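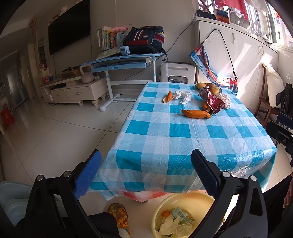
*Figure 1. Start position for the table-clearing task, left-hand view, jaws fully open.*

## 4. Working rules for recorded demonstrations

Raghavendra Amin and Lwazi Hlongwane
Revision dated 2023-08-13

### 4.1 Scope

These rules cover demonstrations made with hand-held grippers in occupied homes. They replace the bench rules written for the Surdu rig in March, which assumed a fixed table and a single operator.

### 4.2 Before recording

- Obtain signed consent from every adult in the household. Recording in a room with school items or family pictures needs separate approval.
- Leave household objects where they are. Only the table and the waste container may be prepared.
- Open both jaws to the stop and hold for 2 seconds. Figure 1 shows the correct opening: the pads are clear of each other and nothing is held.
- Inspect pads and pivot pins. Replace any pad that is lifting.

### 4.3 Sorting

Peel, used tissues and empty wrappers are waste. Fruit on a plate is not waste and must stay on the plate. In Figure 1 the orange peel, the tissue and the wrapper are targets, and the plate of fruit behind the wrapper is a keep-out item. The clear bag was the subject of some disagreement. We now class thin plastic as waste only if it is empty, and the operator checks by hand before the take.

The waste container stands on the floor, next to the table. Feet and chair legs must not block the path to it. The yellow basin in Figure 1 is close to a slippered foot, and under rule 11 the operator should move the foot back before the first grasp.

### 4.4 Rejection criteria

A take is rejected if a target is touched by a bare hand, if a kept item is moved, or if the take exceeds 40 seconds. Rejected takes are logged in Estum with the rule number and are not deleted until the review is closed.

### 4.5 Open points

Reflections from glossy tablecloths are not covered. Strong sunlight on white furniture is also left to the operator's judgment.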